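Nimon 住まいと作業の相談室
カテゴリ:天板・壁紙・小物の整理

大理石柄の天板で、筋模様と傷の区別がつきません。小物の定位置の決め方も教えてください

Comfort Baidoo
投稿日:2020年5月21日

卓上作業用の囲いについて相談します。構成は次のとおりです。

天板:白地に灰色の筋が入った大理石柄
壁:奥と左右の三面、花柄の壁紙(Drosgate 366)を貼ったパネル
枠:アルミフレーム。奥の左右の角に支柱
天板と奥の壁の境目:細い金属の縁

天板は2月に交換しました。交換前は無地の白で、汚れも傷もすぐに分かりました。大理石柄にしてからは、斜めに走る筋の上に何かがあっても気づきません。消しゴムのかす、糸くず、鉛筆の線は、少し離れるとすべて模様の一部に見えます。

主に行うのは青いシートの折りたたみです。矩形に広げた状態から始めて、先が細くなる形まで折る手順の確認をしています。シートは天板の中央に置き、ほかの小物はその周囲に寄せます。

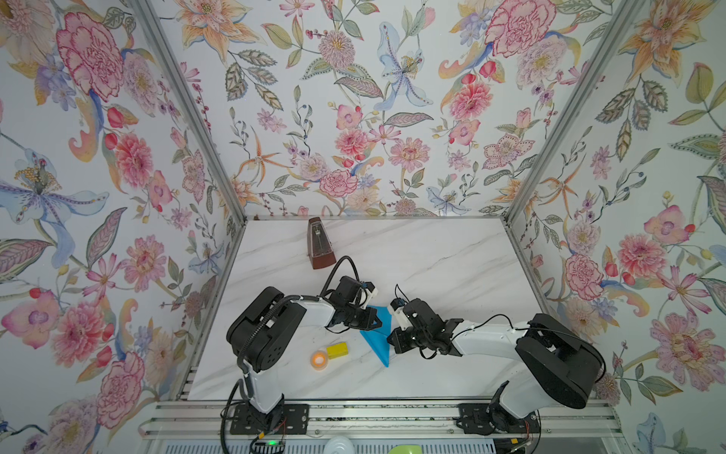 折る位置の目安として天板の筋を使えないかと考えましたが、筋は途中で太さが変わり、直線でもないため、基準線としては使えませんでした。現在は目測です。折るたびに角が数ミリずれ、最後の形が左右どちらかに傾きます。

小物の置き場所も決まっていません。常時出ているのは、振り子式のメトロノーム、テープ、黄色いブロックです。メトロノームは折る動作の間隔をそろえるために使っています。幅を取るので奥に置きますが、作業中に横にしてしまうことが多く、そのまま次の手順に進むこともあります。機械式を横にしたままでよいのかどうかも分かりません。テープは幅38mmのものです。 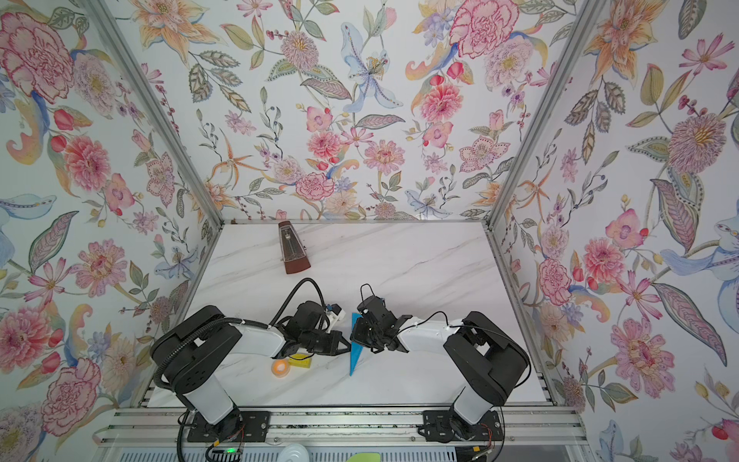 天板の奥に横になったメトロノーム。左寄りにオレンジ色のテープと黄色いブロック。

傷の件に戻ります。清掃時に天板を近くから見ると、灰茶色の細い筋の途中に色の濃い箇所があり、一部は赤みを帯びています。印刷の柄なのか、何かが擦れた跡なのか、判断できません。乾いた布で拭いても変化はありませんでした。縁に近いところには、別の細い線が何本かまとまって入っています。これも同様です。

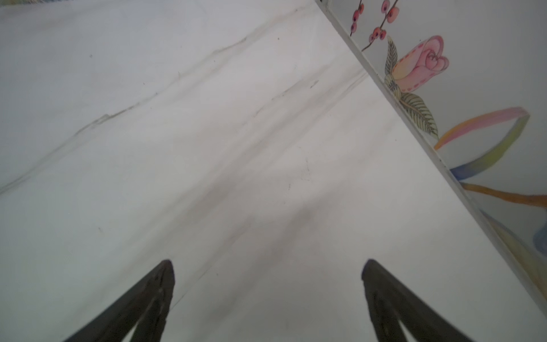
灰茶色の筋と、天板の右の縁。

知りたいのは以下の点です。

・柄の筋と傷を見分ける方法
・天板に基準線を入れる場合、跡を残さない方法
・メトロノームを横置きにしてよいか
・花柄の壁紙に近い位置で、小物を見失わない配置

天板の購入元はSisticoですが、表面材の仕様書が手元にありません。型番も控えていません。薬剤を使う方法は、材質が確定するまで避けたいと考えています。

回答が3件あります

斜光と定規

順に書きます。

柄と傷の見分け方
室内灯を消し、懐中電灯を天板すれすれに寝かせて当ててください。印刷の筋は表面に段差がないので影が出ません。傷であれば、光を当てた方向と反対側の縁に細い影か光の線が出ます。光の向きを90度変えてもう一度見ます。傷が光と平行に走っていると影が出ないため、一方向だけでは見落とします。

次に爪の先を筋と直角に軽く滑らせます。引っ掛かりがあれば傷か付着物です。引っ掛かりがなく影も出ない場合は、柄か、表面に染みた着色のどちらかになります。

柄か着色かは、繰り返しを探すと分かることがあります。印刷の大理石柄は一定の長さで同じ絵が戻ってきます。問題の箇所を写真に撮り、天板の他の場所と突き合わせて、同じ濃さの曲がり角が見つかれば柄です。ただし天板が繰り返しの長さより小さいと一致箇所は出ません。その場合は、見つからないことを理由に傷と判定しないでください。

赤みを帯びた箇所について。大理石柄では灰色の筋に茶や赤茶を重ねる図案がよくあります。写真だけで断定はできませんが、濃い部分が筋の流れに沿っていて、筋の外に出ていないなら柄の可能性が高いと見ます。擦れ跡は筋の向きと関係なく付きます。

縁に近い細い線の束も同じ手順で確認できます。縁は物を引きずり込む場所なので、こちらは爪での確認を省かないほうがよいです。

記録
今の状態を真上から区画ごとに撮って残してください。天板を縦横に区切り、左奥から順に撮ります。次回の清掃時に同じ区画を見比べれば、増えた線が傷です。柄物の天板では、目で覚えるより差分を取るほうが早く済みます。

基準線
天板に直接書かないこと。鉛筆でも、表面に細かい凹凸があると芯の粉が残ります。弱粘着のマスキングテープを使い、折り線の延長上、シートの外側にだけ短く貼ります。シートの下に通すとテープの厚みで折り目がずれます。貼りっぱなしにすると糊が移るので、作業が終わったら剥がしてください。お使いの38mm幅のテープは位置決めには太すぎます。線として使うのは帯の片側の縁だけなので、細い幅で足ります。

色は青と白と灰を避けてください。天板が白と灰、シートが青なので、残る候補は黒か濃い緑です。

角が数ミリずれる件は、基準線より先にシートの初期位置を疑ってください。広げた時点で端が少しでも浮いていると、最初の折りで浮いた分だけ角が逃げます。中央から外へ手のひらで空気を押し出し、四隅が天板に付いていることを確認してから折ります。

Gilbertの棚

メトロノームの件だけ。

振り子式は横にしたまま動かすものではないです。振り子が重力で振れる構造なので、傾いた面に置くだけでも拍が偏ります。保管で横になるのは、振り子が留め具で止まっていればすぐ壊れるようなことはないと思います。自分のは蓋なしで横にしていて、おもりがずれていました。156に合わせたつもりが違う速さになっていて、数日気づかず使っていました。

置くなら立てて奥の角がいいです。手が届きにくい場所のほうが倒しません。ぜんまいは使い終わったら少し緩めておくこと。巻ききった状態での放置はしないほうがいいです。

折る動作の間隔をそろえるだけなら電子式で十分な気もします。薄いので場所も取りません。

壁際11mm

配置と清掃について補足します。傷の判別は先の回答の方法で問題ありません。

花柄の壁紙は、赤、橙、黄、青、紫、緑と、小物に使われる色をほぼ含んでいます。壁を背景にして小物を見る姿勢だと、オレンジ色のテープも黄色いブロックも花に紛れます。対策は二つあります。

一つは、小物を天板の手前から中ほどに置き、見下ろしたときに背景が白い天板になるようにすること。背が低いものほどこの方法が有効です。テープとブロックはこちらに該当します。

もう一つは、背の高いものだけを壁側に置き、輪郭で見分けること。メトロノームは木製で角錐形ですから、花柄の前でも輪郭が残ります。壁との間は離してください。私の囲いでは11mm空けています。壁紙に触れたまま置くと、角が当たる箇所だけ表面が擦れて光ります。柄物の壁紙はこの擦れが遅れて見つかります。

定位置は、物の名前を書いた札より、外形を切り抜いた薄い無地の敷物のほうが管理しやすいです。物がなければ敷物の面が見えるので、不足が一目で分かります。敷物の色は単色で、柄を入れないこと。

シートの作業範囲も先に決めてください。広げた状態の外形に、折る途中で振れる分を加えた矩形を取り、その内側には何も置かない運用にします。折りたたんだ後の大きさで範囲を決めると、次に広げたとき周囲の物に当たります。

清掃は奥から手前の順で行います。奥の金属の縁に沿って糸くずが溜まるため、最初にここを細い刷毛で払い、次に左右の縁、最後に天板の面を拭きます。逆の順だと縁から出たくずが拭いた面に戻ります。刷毛は毛の柔らかいものを選び、壁紙側に押しつけないようにしてください。

薬剤は、材質が分かるまで使わないという判断でよいと思います。固く絞った水拭きと乾拭きで様子を見て、落ちないものは購入元に表面材を問い合わせてからにしてください。型番がなくても、天板の寸法と納品時期で照会できる場合があります。

Comfort Baidoo(質問者からの追記)

回答ありがとうございます。確認できた範囲を報告します。

灰茶色の筋の濃い箇所は、二方向から光を当てても影が出ず、爪も掛かりませんでした。繰り返しを探したところ、同じ曲がり方の箇所は天板上にありませんでした。天板が繰り返しの長さより小さいのかもしれません。濃い部分は筋の外に出ていないので、柄として扱い、区画写真で経過を見ます。縁の近くの細い線のうち、一本だけ爪に掛かるものがありました。これは傷として記録しました。

メトロノームは立てて奥側に置くことにしました。電子式への変更は保留します。振り子が見えるほうが、音だけのものより手を合わせやすいためです。テープとブロックは左の手前寄りにまとめる方針です。
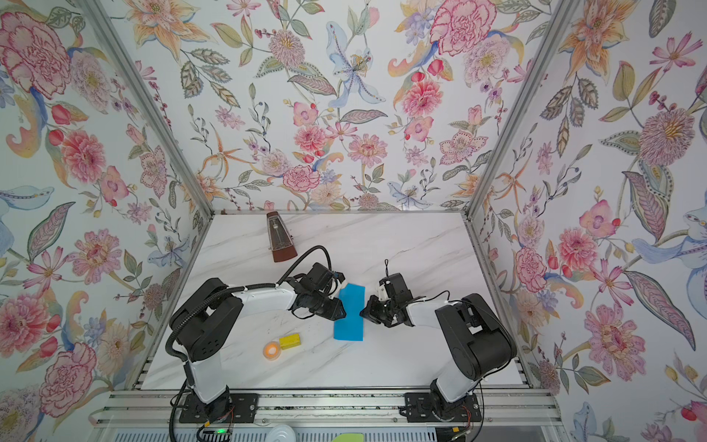

シートについては、広げた時点で端が浮いていないかを折る前の確認項目に加えました。奥側の端が浮きやすく、押さえてもしばらくすると戻ります。保管時に丸めているのが原因と思われるので、平置きに変えて比較します。マスキングテープは黒の細幅を注文しました。

まだ決まっていないのは敷物の厚みです。薄すぎると端が反り、厚いとメトロノームの水平が出にくくなるように思います。手持ちの材料で試し、反りが出た場合は別の質問として投稿します。Sisticoには天板の寸法と納品月を添えて、表面材の照会を出しました。

斜光と定規(追記への返信)

爪に掛かった一本は、長さと両端の位置を区画写真に書き込んでおいてください。伸びているかどうかを後で判定できます。

敷物は、メトロノームの下だけ省いてかまいません。四隅の位置に小さな印を貼れば定位置は示せますし、水平は天板の面で出ます。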